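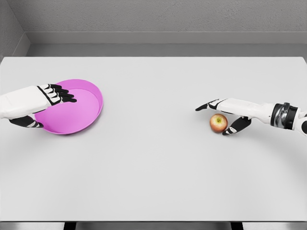

Two hands in sim, which controller for the apple one?

Bimanual task, apple goes in the pink dish. Left hand holds the dish, right one grabs. Trying the Randura controller against Vivon, 25 runs each so far. Vivon closes faster but the apple squirts out past the thumb, Randura is slow and mostly holds. Same hand model, same start pose. Is this a controller thing or is my contact setup bad? Don't want to do 400 runs and find out it was friction all along.

clindel_fan

Contact setup, probly. Check the thumb first. If the tip is down at table height when the fingers close you're pushing the apple sideways, any controller will lose it. Raise it a bit and rerun both. Also what's your timestep? Vivon hates big ones. I halved mine and the squirting went from 18 bad runs to 2, didn't touch a single gain.

mossgate

just use Randura

Hosseinzadeh

Wouldn't pick yet. Fast close + hard fingertips + round thing = pop, seen it on three different hands. Cap the closing speed in Vivon so it matches Randura, THEN compare. Right now your comparing speeds. And do a set with the left hand parked away from the dish, if the grasp numbers change something is coupled that shouldnt be. Post the friction values when you get a chance, both fingertip and table.

tapedwrist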